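Housekeeping Practice, Unit 3: The Vanity

Reading for this unit: the Doltida handout on stone surfaces, pages 2 and 3. Skip the history of travertine unless you have trouble sleeping.

Last time we did beds, where a mistake can be hidden under a pillow. A vanity offers no such mercy. Guests stand at it half awake, with their faces close to your work, and the mirror shows them the rest of the room for good measure.

Work in this order:
Clear the counter.
Mirror, top to bottom.
Counter, back seam to front edge.
Basin and faucet last.

Clearing is where people go wrong. Three kinds of things turn up on a counter: trash, property, and property that looks like trash. A twisted toothpaste tube belongs to the third kind. Leave it. At Enell we once paid for a face cream with maybe two days left in it.

Marble counters, small items and the long view:
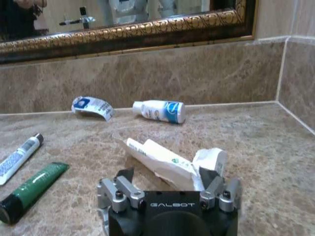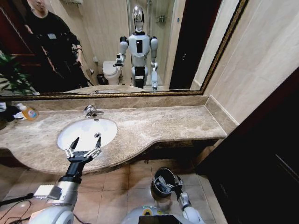 Stand bottles upright with the caps closed and group them on one side, labels forward. Loose wrappers go only if they are plainly empty – when in doubt, set them beside the bottles and move on with your life.

No vinegar on marble. No lemon either, whatever your aunt says. Use the neutral cleaner, wipe with a damp cloth, then dry. On gilded frames, a dry cloth only, and spray the cloth for the glass, never the mirror itself.

For next time: write up one counter of your own, before and after, 300 words. Roommates may be blamed in a footnote.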